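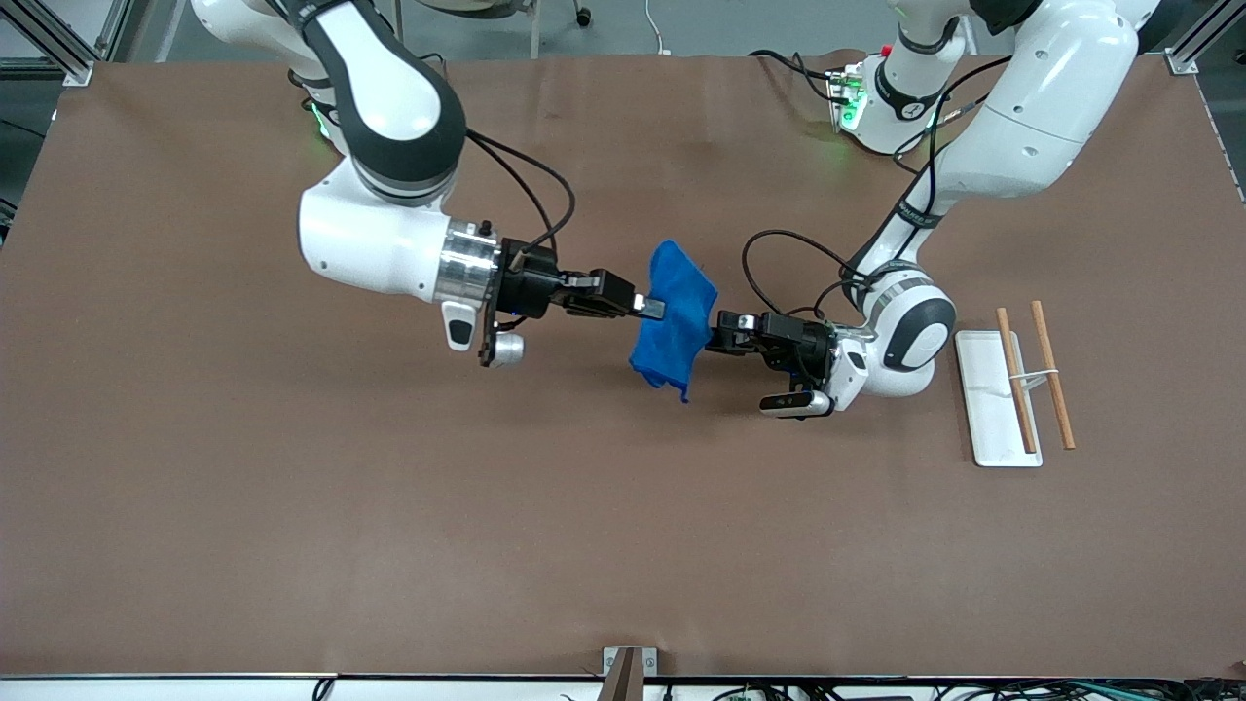 Both arms on the blue cloth at the main bench, Rondar workshop.

About Rondar

Rondar is a shared workshop with a robot bench in it. We rent the back half of a former upholstery factory in Pestberg, and members pay by the month for a key, a shelf and the use of the tools. Most of what gets made here has nothing to do with robots. There are bikes, bookshelves, a canoe that has been nearly finished for as long as anyone can remember, and a great many lamps.

The robot bench gets the visitors, though, and the emails, so this page is mostly about that.

Who we are and what we think

We started the bench because a few of us were tired of watching videos of machines folding shirts. The videos were always short. They never showed the shirt going wrong, or how long it took, or who was standing just out of view. Prys James had spent years fixing packing lines and didn't believe a word of it. Bouchra Ragab believed about half. They argued over it through one whole winter and then put in for the space beside the sink, on the grounds that it would be cheaper to find out than to keep talking.

We have been finding out ever since. Our opinion so far is that two arms on a table can do less than the brochures say and more than Prys said, and that most of the work is in the table.

That sounds like a dodge. Come and try it. A cloth has no fixed shape, so every time you put it down you've given the arms a new problem. Pick it up by the middle and the corners go wherever they like. Pick it up by a corner and you still have to find a second corner, and what looks like a corner is very often a fold. A child of four sorts this out by feel. Our grippers have two flat jaws each and no feel worth mentioning, and everything they know comes through the cameras at the wrists.

We don't call it a helper, a colleague or an assistant. It hasn't got a name either. Several have been proposed.

The bench

The arms are white, with black grippers, and they were bought second-hand as a pair. We did not build them and we get a bit short with people who write that we did. What we built is nearly everything else: the mounting, the cable runs, the control box and the software that ties it together, which we call Skemora. It is free for members to use and copy. It is also badly documented, and Tùng Chu would like it known that he has said so at every meeting.

The tabletop is covered with brown paper. We tried it bare, then with a rubber mat, then with a grey felt that Assunta Testa had left over from a job. The bare top threw glare back at the cameras. The mat grabbed the cloth. The felt shed, and the fluff got into everything. Paper comes off a roll, costs next to nothing and can be drawn on with a pencil, and when it gets tatty we pull it up and tape down some more. It does crease. The creases have been blamed for all sorts of failures and we have proved exactly none of them.

The cloths are plain blue ones. Blue stands out well against brown, which makes life easier for the cameras, and we are upfront about that when people come through. If you bring in a brown tea towel, expect to be disappointed. Yasmine Ezzat brought in a floral pillowcase on her first night and it was the most useful thing anyone did that year.

We also work with chopsticks and a white tray. Laying a pair of chopsticks straight on a tray was meant to be the easy job, a warm-up before cloth. It isn't easy. They roll, and they're thin enough that being off by a small amount means closing the jaws on air. We keep it on the list because it's a good cure for anybody who has had a successful evening with the cloth.

What it can't do

It can't fold your laundry. We get asked every open night, so we'll say it here as well.

It can hold a cloth between two grippers, and with some patience it can be made to spread one out and lay it down. On a good night it will fold a square cloth in half, and then we all get excited and try a T-shirt. Sleeves are a long way off. So are fitted sheets, which most of us can't manage by hand.

It can't be left alone. One person stays at the bench with a hand near the stop button whenever the arms have power, and that goes for everyone, including those of us who wrote the code.

It won't save you any time. The record for one folded cloth, start to finish, is 11 minutes, and that leaves out the setting up. Prys has this written on the wall.

It has not been a business and isn't going to be one. A company called Kandpal came by and offered to put money in if we would make a film for them. They were pleasant about it. They wanted the film sped up, with the failed tries taken out, and we said we'd be happy to make one at normal speed with everything left in. We haven't heard back, and the offer stands.

How we keep score

Every try gets written in the book, good or bad, before the next one starts. We brought that rule in after we compared what people remembered with what the machine had logged. People remembered a lot more good ones.

A fold counts if someone who wasn't running the bench says it counts. That person looks only at the cloth and isn't told which version of the program made it. There has been grumbling about this, mainly from whoever is running the bench. We also stopped letting people nudge the cloth "just a bit" before a run. If you touched it, it goes in the book as touched.

The book lives on the shelf above the sink and any visitor can read it. Some of the handwriting is poor.

The people

Prys James looks after the arms themselves: bolts, mounts, joints, anything that squeaks. He remains of the view that a flat-bed machine built for the one job would beat our arms hollow, and he's probably right. He is here more than anyone.

Bouchra Ragab does the planning and chooses what we try next. She used to cut patterns for a living and knows more about how fabric behaves than the rest of us put together.

Tùng Chu wrote most of Skemora and answers the questions about it, usually late at night. If you find a fault, write down what you did before you tell him.

Yasmine Ezzat sits with new members for their first two sessions, and she's the one who decides when you are ready to run the bench yourself. She does not hurry this.

Assunta Testa keeps the rest of the workshop going and is the voice of everybody who would like their sink back. She has a vote on anything the robot group wants to buy, by a rule that she proposed and we all agreed to.

Coming to see it

Open nights run through the year, and the next one is 23 October 2024. We can fit up to 15 people around the bench before it gets silly. Bring a cloth if you want to, and we'll put it on the table and write down what happens. There is tea. The chairs are office chairs with wheels, so please don't park one behind the arms where the cables cross the floor.

Children are welcome and ask better questions than the adults do, on the whole. They need to stay behind the yellow line with a grown-up, same as anyone who hasn't done the safety hour.

Joining

Membership covers the entire workshop, and the robot bench costs nothing on top. You do the safety hour, then your sessions with Yasmine, then you can book the bench for an evening. You don't need to know how to program. It helps if you are tidy and can put up with doing the same small thing over and over while it doesn't work.

We'd be glad of someone who knows about lighting. We could also use a person who can solder small connectors without swearing, or with swearing, as long as the connectors hold.

Write to the workshop desk and say which part you're interested in. Replies can take a week or so. If you are writing to ask when it will be able to iron, please read the section on what it can't do.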